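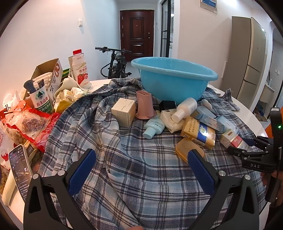 Basin, shirt and toiletries on the round table

Ticket 1761
Subject: Fish counter at Clasthorpe weir reporting eels as "debris" and debris as eels
Opened: Thursday, August 18, 2022
Priority: Normal (requested: Urgent)
Status: Closed, with reservations

Reported problem

The upstream counter on the Clasthorpe fish pass logged 300 eels overnight. We would love to have 300 eels. The river group spent most of the spring asking the dam operator for a pass that eels could use, and a number like that would end the argument nicely. Unfortunately the trap box at the top of the pass held 11, and a good deal of pondweed.

Counter is the Zuvine unit, installed in April. Logger is a Sterer. Both show green lights, as they always do.

Entry 1 – support

Please restart the logger and confirm the firmware version.

Entry 2 – site

Restarted. Version number is on a sticker under the logger, facing the concrete. Read it with a phone at arm's length. It matches the one in your manual. Counter found another nine eels while I was lying there, with the sluice shut.

Entry 3 – support

Thanks. Nine detections with no flow suggests electrical noise on the sensor cable. Is the cable run close to the gate motor?

Entry 4 – site

It is cable-tied to the gate motor. Your installation drawing shows it on the opposite wall, where there is no wall. There was one on the old plans, before the lower dam was raised.

Entry 5 – support

Understood. Please move the cable as far from the motor as the site allows and run a dry test for an hour. Sensitivity should be at 18 for eels. What is it set to?

Entry 6 – site

Cable now goes over the handrail and down the far side in a length of garden hose. Dry test gave zero, which was refreshing. Sensitivity was on the factory setting, meant for salmon. We have not had salmon here since the dam went in, so the counter was being optimistic on our behalf. Changed to 18.

Entry 7 – site

First full night with water. Counter says 14, trap box says 11. Better. The extra three line up with the gate opening at dusk, when everything stuck to the screen comes down at once.

Entry 8 – support

You can set a hold-off period so the counter ignores the first few minutes after the gate moves. Menu, Inputs, Gate, Hold-off. If the Gate item is grayed out, the relay isn't wired.

Entry 9 – site

Grayed out. Wired the relay. Menu now says "Gaet" but it works. Second night: counter and trap box agree.

Entry 10 – site

One remaining request. The overnight figure of 300 went out automatically to the Begović basin dashboard, and the dam operator has already quoted it as evidence that the pass needs no further work. Can it be withdrawn?

Entry 11 – support

We can flag the record as suspect but cannot delete it from our end. The dashboard will show it in amber with a footnote. The owner of the dashboard would have to remove it.

Entry 12 – site

Please flag it. I have written to them separately and attached the trap sheets. Fine to close this one, but leave the spelling of "Gaet" on the list for the next update.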